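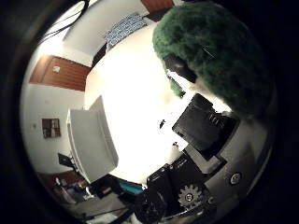 Shag, Fleece and Fur: Henrik Eichhorn on Looking After Fuzzy Things

March 8, 2018

Henrik Eichhorn has been cleaning and mending long-pile household goods since 2000. He started with rugs. Now he takes in cushion covers, throws, bath mats, slippers, seat pads and a fair number of stuffed animals, and he does the work in a room over a hardware store in Gridmont, under a white ceiling with a long white beam. I went to see him because my own shaggy bath mat had gone flat and stiff and I wanted to know if it could be saved.

It could. He told me that in the first minute, and then we talked for most of the afternoon.

Green is the color he sees most this year. "Moss, grass, lime, all of it," he said. "People bought the cream ones for a while and found out what happens to cream. Green hides more. If it has a couple of shades mixed together, you can drop toast on it and not know until you step on it."

I asked what people do wrong at home.

"Heat," he said. "They wash it fine and then put it in the dryer on high. Most of this stuff is polyester or acrylic. The tips of the fibers soften and stick to each other, and after that it feels like a doormat. I can brush it and trim it, but I can't make the tip of a melted fiber into what it was."

His own machine is set at 30 degrees Celsius and he hardly ever changes it. He uses liquid detergent, less than the bottle says, and no fabric softener. Softener coats the pile, he said, and the coating picks up dust. He runs an extra rinse for anything thick. Then he spins it, takes it outside or to the window, and shakes it hard from one end and then from the other.

"Shaking is most of the job," he said. "You want the strands apart while they dry. If they dry in a clump they stay in a clump."

For brushing he uses a wire pet brush with bent pins. He goes in short strokes, starting at the tips and working down a little at a time, with his other hand flat on the backing so it doesn't pull. He does a patch no bigger than a slice of bread before moving on. A large throw takes him two evenings.

He doesn't think much of vacuuming long pile with a rotating head. "It eats it. Use the plain nozzle. Or turn the thing face down on a clean floor and vacuum the back. The grit falls out of the front."

Loose strands come up a lot. Every shaggy thing sheds at first, and Eichhorn says to leave it alone for a month and pick up what falls. A strand that hangs lower than the others is another matter. He snips it level with small scissors. "Don't pull. You pull one and you find out how it was made."

We got onto storage. He used to keep finished pieces in plastic bags, and stopped after a customer opened one in May and got the smell of a basement. Now he uses old cotton sheets and pillowcases, which he buys by weight from a laundry in Čierny that is run by his friend Svatopluk Holub. Holub sends whatever he has. Stripes, flowers, blue and white prints, hospital plain. Eichhorn wraps each piece with the pile facing in and doesn't stack anything on top.

"If you must fold it, fold it loosely and turn it over every couple of months," he said. "A crease in fur is a hard thing to get out. Steam will do it. Hold the steam a hand's width away and keep moving."

Last year he took in 362 items. The number is from his notebook, where each one gets a line: what it is, what it's made of if he knows, what was on it. I read a page. Candle wax, gravy, glue, unknown, unknown, cat. For wax he puts the piece in the freezer overnight and cracks it off in the morning. Glue usually means cutting. For gravy he uses dish soap and cold water and doesn't rub.

I asked if there was anything he turned down. Real sheepskin with a cracked hide, he said, and anything that has been bleached. He also sends back pieces that cost less than the work would. He charges 8 dollars for something small, and there are cushion covers that sell new for less than that.

"I tell them to wash it cool, shake it and brush it. Then they don't need me."

He had done my bath mat by the following week. The pile was standing again except for one corner by the edge, where I had once set it against a radiator. He'd trimmed that part short. There was a note pinned to the backing with the washing temperature written on it and underlined.

Eichhorn takes in work in the mornings. Bring pieces dry, and write down what was spilled on them if you know.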